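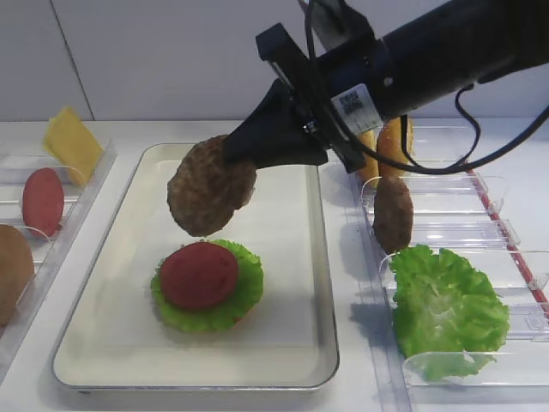 Quick page before I forget everything. Burger stacking at the Plandness table, April 2019, in the side room at Nyanda. Play food mostly from the old Trarnera box, tray borrowed from Grikia (has to go back – please don't scratch it). Captions are short, sorry, typing this between two other jobs.

## On the tray

Lettuce flat on the tray, tomato on top of that, patty next. Cream-white tray with the rounded corners and the thin silvery rim – the nice one. I like how the frill of the lettuce shows all the way round the tomato. Cheese still in the rack on the left, waiting its turn.

Order is up to you btw. I was taught lettuce under the tomato, other people will fight you on that. We had 2 camps by lunch and a third one that wanted cheese at the very bottom, which, no.

## In the rack

Clear acrylic, see-through walls between the lanes. Lettuce standing up in the front one, one lane empty, then a flat dark brown slice on its edge, and a row of round tan pieces at the far end. The red strip runs along the front. Much easier to see whats left than digging thru a box, and the white blocks keep things upright. 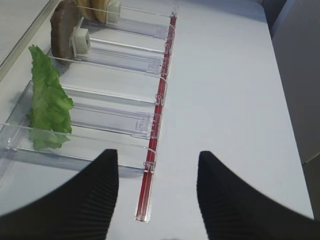 ## Bits and peices

- We have 108 pieces on the list now, all types together. List is taped inside the cupboard door.
- Tomato goes back with tomato. Please.
- Wipe the rack with a soft cloth only, it marks easy.
- Sessions are 35 minutes, then pack up for the next group.
- Next stacking table is in December, same room. Sandwiches that time, maybe hot dogs if we find the buns.

More pictures when I get to the other card.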